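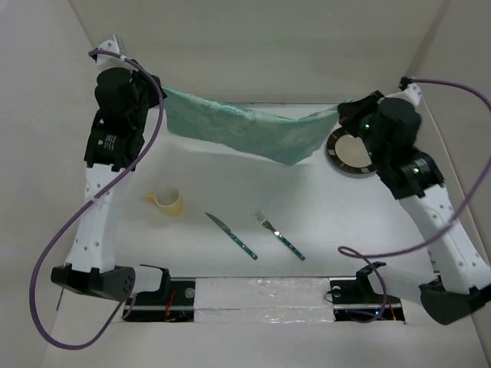 Wrist cable on a two-arm table cell keeps dropping out

Posted in Small Robots and Benchtop Cells

I look after a two-arm cell at Melten. White table, white walls on three sides, one arm at each front corner. The arms pick up a cloth between them, hold it out, and lay it down again, and there is some tableware on the table that they move as well. It runs most of the working day.

Each gripper has a bracket on top and a purple cable that comes off the bracket, goes over the gripper and runs back down the arm segment to the base. Since August the left one drops its connection for a second or two and then comes back. It happens mostly when the arm is stretched toward the back wall with the cloth up. The right side has never done it. The log shows 970 cycles on the left cable since I last changed it, and the one before that made it to just over 2,000.

I have swapped the left and right cables at the bracket end and the fault stayed on the left, so I don't think the cable itself is bad. I would like to know how much slack to leave, where to tie it, and whether I should be looking at the plug on the bracket instead. The cable is loose between the gripper and the base at the moment, with a loop at the bottom.

Clovau

Waltraud Rieger

When you say you swapped the cables at the bracket end, did you swap the whole cable or only the plugs? If the base end stayed where it was, you have not ruled out much. Move the complete cable from one side to the other and run 200 cycles. If the fault moves with the cable, throw the cable away. If it stays on the left, it is the socket in the bracket or whatever is at the other end.

About slack. Put the arm in its farthest pose by hand, power off, and hold the cable against the arm. You want a hand's width to spare at the wrist in that pose. Then turn the wrist joint fully one way and fully the other and watch the plug. If the plug moves at all in its socket, there is too little cable above the first tie.

Put the first tie on the arm segment a short way below the wrist, and not on the gripper. Those perforated segments are handy because you can pass a hook-and-loop strap through two of the holes. Don't use plastic zip ties pulled tight. They leave a hard bend and that is where the wires break. The second tie goes near the bottom of the same segment. Leave the loop at the base, but keep it where the arm can't set itself down on it, and keep it off the tabletop if you can. A loop lying on the table will sooner or later get dragged through the forks and mugs.

Also check the mounts at the front edge while you are in there. On ours the red wires sit in an open cutout next to the bracket, and one had worked its way under the edge of the base. It gave a fault that looked a lot like yours. Push them down, put tape over the slot, and check the tape every month.

One more thing — write down the joint angles the next time it drops out. Three or four of those will tell you more than the cycle count.

Yeoh

just buy better cable. we had the same thing and a high flex one fixed it, cost around 70 for the pair

Clavport

I agree with most of what Waltraud wrote. I'd look at the bracket first, though. If it's printed and the screws go straight into the plastic, they loosen with vibration and the bracket starts to rock when the gripper closes. You can feel it with a finger. Take the screws out, put in threaded inserts, and put it back on with a small drop of the weak thread glue (the kind you can undo with a hand tool).

Then look at the stretch of cable that arcs over the top of the gripper. If that arc is tall, it can touch the back wall or the side wall when the arm reaches into the corner, and every touch pulls on the plug sideways. Run the cloth task at low speed and stand where you can see the corner. If it touches, turn the bracket so the plug faces down the arm, or move the back pose forward a little.

I wouldn't spend money on cable until you've done both.

Clovau

Thanks. I only moved the plugs at the bracket, so I'll do the full swap tomorrow morning. The left bracket does rock a bit now that I've checked. I have ordered inserts and will post the joint angles when I have them.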